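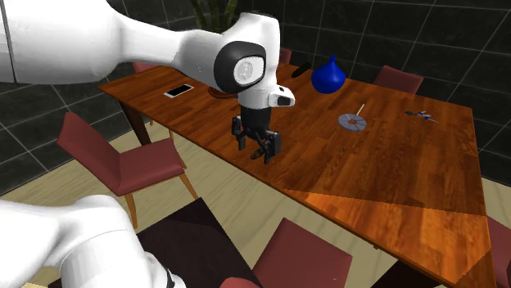
Attachment 1: long dining table, robot arm at upper left

Ticket 2087
Product: Riller recipe box app, tablet version
Status: Open
Opened: September 9, 2024

Hi again! So my shopping list is still doubling itself, and I've now spent a whole evening poking at it, so I figured I'd write it all down for you.

It started in July, right after I moved my recipes over from Futbridge (336 of them, I cook a lot). Everything came across fine except the lentil soup, which lost its title, but I fixed that by hand. Then I planned a week of dinners, hit Build List, and got every ingredient twice. Two lines of onions, two lines of rice, you get the idea.

What I've tried:
Signed out and back in. Same thing.
Deleted the week and planned it over. Same thing, only now the onions are under Dairy??
Turned off sync on my phone. This one helped! The list came out normal on the tablet, but when I switched sync back on, 76 items popped up again overnight.
Cleared the cache like your help page says. That wiped my store order for Karaca, so I had to drag all the aisles around again (grr).

Recipes I typed in myself don't double, only the imported ones do. Could there be a second copy hiding someplace I can't see? I'd rather not reinstall if it means losing my notes.

Update, same night: exported the list as text and the doubles are in there too. Sending you the file next.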